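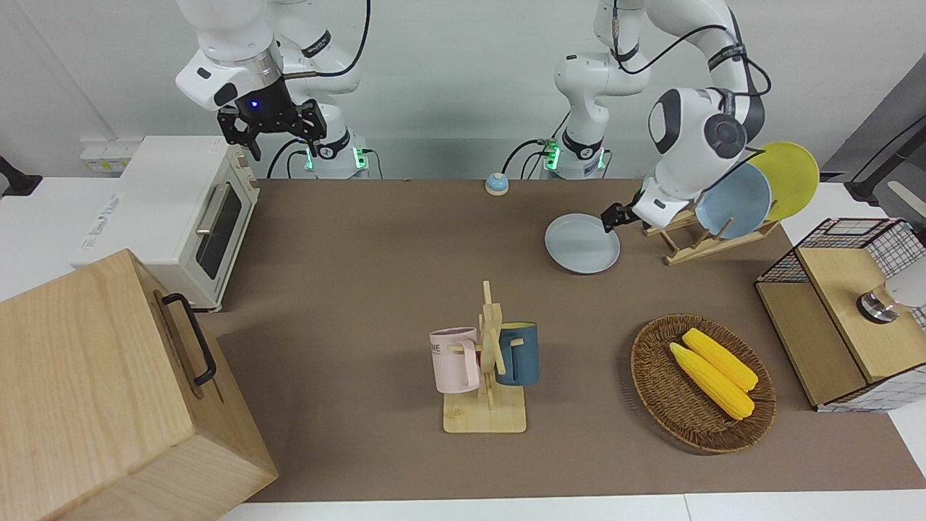 Section 3: Setting Up the Grallar Dish Rack and Mug Tree

By now you have both wooden pieces out of the carton, and I hope you have had a chance to wipe them down with a barely damp cloth (plain water is plenty, and please keep the scouring pad well away from them). Find yourself a flat stretch of table or counter, put the kettle on if you like, and we'll get everything settled. Allow yourself 30 minutes the first time, though most of that will go to deciding where you want things, which in our house is the fun part!

Placing the rack

1. Set the rack near the back of your work surface, on whichever side you reach for plates. It should sit flat on its base with the slots facing up.

2. Press gently on each corner in turn. If you feel a wobble, turn the rack end for end and try again before you blame the rack, as plenty of older tables dip a little toward the middle.

3. Leave a hand's width clear beside the rack. You'll want that space every time you load a plate, and it is surprising how quickly a butter dish will move in and claim it.

Loading the plates

4. Start with the slot farthest from you and work forward. Hold each plate by the rim, stand it upright beside the rack, and then bring it across and lower it into its slot.

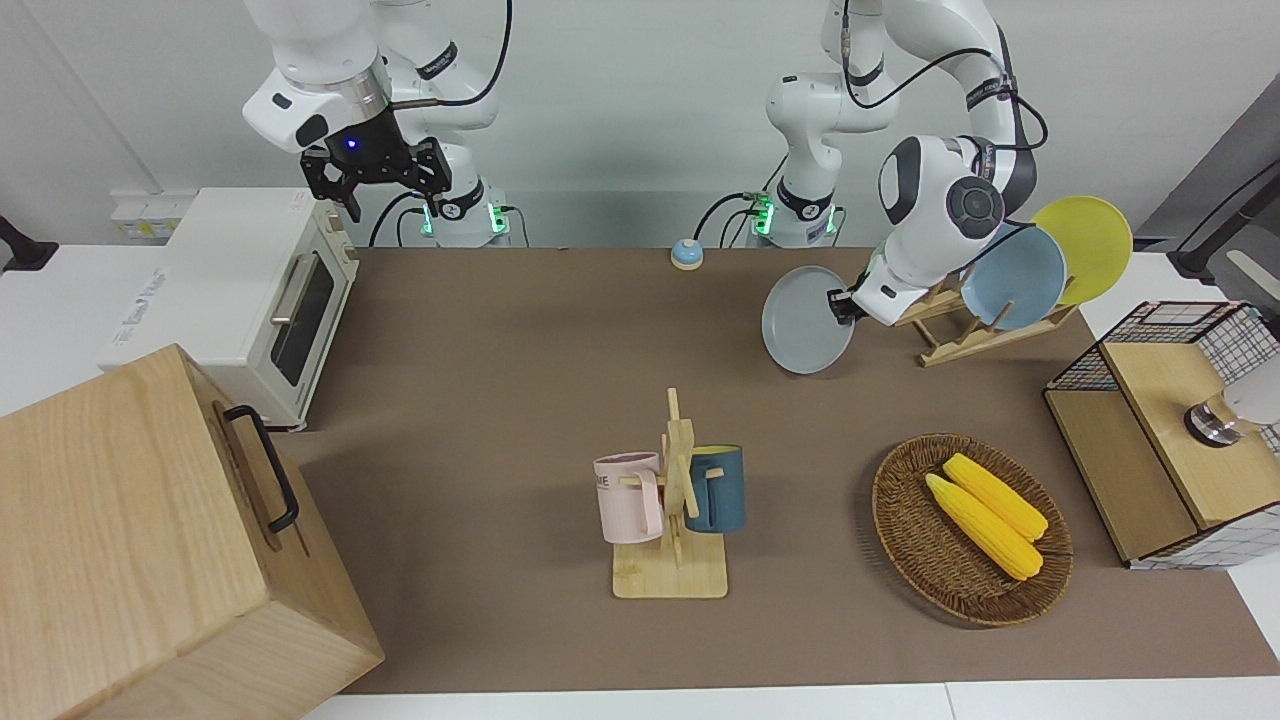

5. Let the plate lean until it rests against the wood. It will tilt a bit, and it's meant to. Don't try to wedge it perfectly straight.

6. Add the next plate in front of it in the same way. If you have a set in mixed colors, this is a nice moment to play with the order. Lorraine Goodwin, who wrote the first version of this guide, always put her brightest plate at the back so it peeked over the others.

Caution: One plate to a slot, please. Two thin plates pushed in together can chip each other at the rim when you pull one out.

Hanging the mugs

7. Stand the mug tree in the middle of the table, where people can reach it from either side.

8. Hang the first mug by its handle on one peg, and then hang the second on the opposite side of the post before you add any more. Keeping the weight even stops the tree from tipping while your back is turned.

Note: Very heavy stoneware mugs are happiest on the lower pegs.

Clearing the table between uses

9. When you want the room back for baking or homework, take the mugs off first, and then the plates. Lift the tree by its base and the rack by both ends, and carry them one at a time.

10. Wipe the surface down and push any drawer box or tin back to the side, with the handle facing where you can get at it.

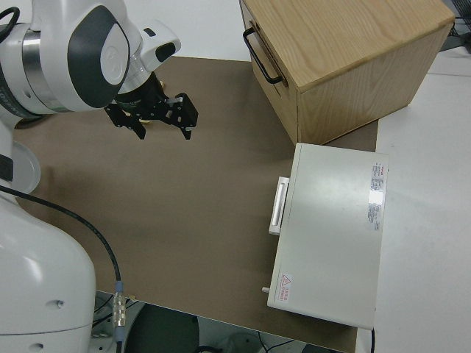

Figure 2. Drawer box at the side, metal case below it.

Caution: Never store the rack or the tree against a warm oven. The wood can dry out and split along the grain.

For spare pegs, see page 197.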